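Does Vinegar Fix Everything? Mostly No

25 Feb 2021
By Evangelia Karagiannis

Every list of kitchen tips I have ever read tells you to reach for the white vinegar. I went through a whole winter of these lists and tried what they said on my own dishes, and I came away with one cupboard full of vinegar and not much else.

Take gray marks on white bowls. They are usually metal rubbed off spoons and knives, and vinegar left mine exactly as they were. A paste of baking soda did a little. A mild powder cleanser on a damp cloth did the rest in 3 minutes. Go easy near a painted or colored rim, and skip it on anything with gold.

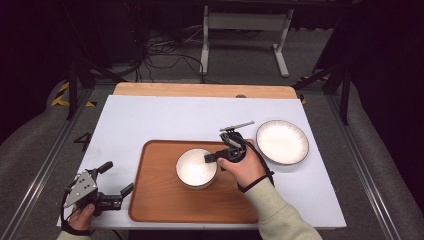 Then there is the lemon and salt rub for wooden trays and boards. It smells nice. As for "drawing out" old stains, I couldn't see it, and Stamatia Raptis, who swears by it, couldn't show me on hers either. Hot water, dish soap, a quick dry and standing the thing on its edge overnight will do more. Oil it when it looks pale. Plain mineral oil is fine, and you don't need the fancy 200 ml bottle.

Rice in the salt shaker? Maybe, if your kitchen is damp. Mine isn't, and all I got was rice in the salt.

Paper towels between stacked plates I will grant you. Unglazed foot rings do scratch whatever is under them. Cut-up old T-shirts work just as well and can go in the wash.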